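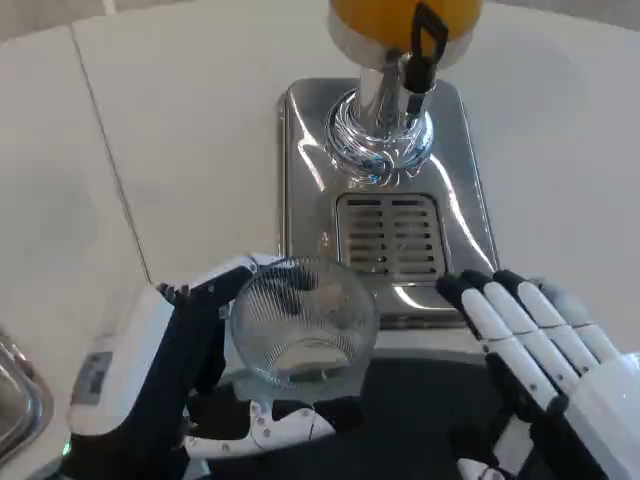 Soledad Ambrose commented under my first draft of this post that I was pricing hands when I should be pricing downtime, and that the budget sheet would look different once I did. I have reworked the sheet accordingly, but I still have a gap in it and would like other opinions.

Budgeting a two-handed cell for beverage dispensing: what goes on the spares line?

Posted by gridline_ops

We are planning equipment for a self-service breakfast counter. The job is one glass, one dispenser with a lever and a drip tray, and a robot with two multi-finger hands. The left hand carries the glass and the right hand is meant for the lever. The test counter is white, the base of the dispenser is brushed steel, and the glass is a clear ribbed tumbler. I mention these because they have turned into cost items.

Quotes so far:

Winow: complete upper body with two hands, controller, one year of parts. Training quoted separately.
Isine: hands only, to be fitted to arms we already own. Shorter lead time. No spare fingers included.
Marchetti: lease, with swap-out of a failed hand. The contract says "next business day" but does not say from where.

What I can't settle is the spares line. Isine lists a finger repair kit at $2,117 per hand. Winow will not give a kit price until we have signed, which makes the two hard to compare. I have no failure data of my own beyond our bench run, which was 1,461 grasp-and-release cycles on the left hand with a dry glass and no juice. One fingertip pad was replaced during that run. I don't know if that is good, bad or meaningless.

Specific points:

1. Do you budget spares per hand or per cell, given that the two hands do different work?
2. Is it reasonable to buy one spare hand outright and skip the kits?
3. Is there anything around the hands that I should be carrying as a cost and am not?

Purchase has to be requested before the end of March. After that the money goes back into the general pool.

Soledad Ambrose

Per hand, and not equally. The holding hand and the lever hand wear in different places. A hand that wraps a tumbler loads the fingertip pads and the inside of the fingers on every cycle. A hand that pushes or pulls a lever tends to load one or two fingers and the wrist. If you buy the same kit for both, you will use up the pads from one kit and the joints from the other and have a drawer of half kits. Ask Isine if they will sell the kit contents as line items. Some vendors will do this if you ask before the order and refuse after it.

Your bench run is useful but it is a dry run. Juice is sticky and acidic, and the cleaner you use to remove it is often harder on the pads than the juice. Put the cleaning agent in the request for quote by name and concentration, and get the compatibility statement in writing. If a vendor answers with "mild detergent," ask again.

On the spare hand: yes, if the two hands were identical. Left and right usually are not. Before you put a spare on the sheet, find out if the vendor's hand can be rebuilt from one side to the other on a bench, and how long that takes. If it can't, "one spare hand" means one side is covered and the other side is down until a shipment arrives. For your job I would cover the left, the one with the glass. The lever can be worked by a person for a day. It is ugly but the counter stays open.

Items I don't see on your sheet:

Ingress protection for the wrist and the gaps between finger segments, either as gloves or covers. Gloves are a consumable. Price them monthly.

Glassware. A robot budget should carry breakage as its own line, including the time to clear the counter, discard open juice and inspect the drip tray. Ribbed glass gives the pads something to catch on, but it is also harder to wipe, and residue in the ribs ends up on the pads.

Lighting. Clear glass over a white surface and polished steel is a poor target for most vision systems. If detection is part of your plan, price a diffuser or a change of glass now. A tinted tumbler is much cheaper than another camera.

Recalibration after every finger change. Get the hours from the vendor and multiply by your own labor rate. This line was larger than parts on the last sheet I reviewed.

As for the lease: do not sign the Marchetti paper until the swap-out location is in it. Also ask what counts as a failed hand. A finger that closes but has lost grip force may not qualify.

pelletjack

just get the lease. we had a hand from Stostard (diff application, boxes) and it was back at the factory more than it was on the arm. never again buying one

gridline_ops

Thank you, Soledad. I had assumed left and right were interchangeable with a different mounting plate. I wrote to Isine this morning and they confirmed they are not. They are willing to itemize the kit.

pelletjack, was the Stostard unit under warranty during those returns, and who paid freight?

pelletjack

warranty yes, freight was us both ways

fennimore_t

Adding one thing on point 3. Check the dispenser before you check the robot. A lever valve that a person operates without thinking can vary a lot in pull force between units, and it changes again when the seal is replaced. Measure it with a cheap spring gauge, on the actual unit, with the container full and then nearly empty. If the force is near the limit of the finger, a different valve is a small purchase and it takes load off the hand for the life of the cell -- put it on the same requisition so it doesn't get cut on its own.

Also ask each vendor for rated force at the fingertip, with the finger extended. Some datasheets give it at the first joint, and the two figures can't be compared.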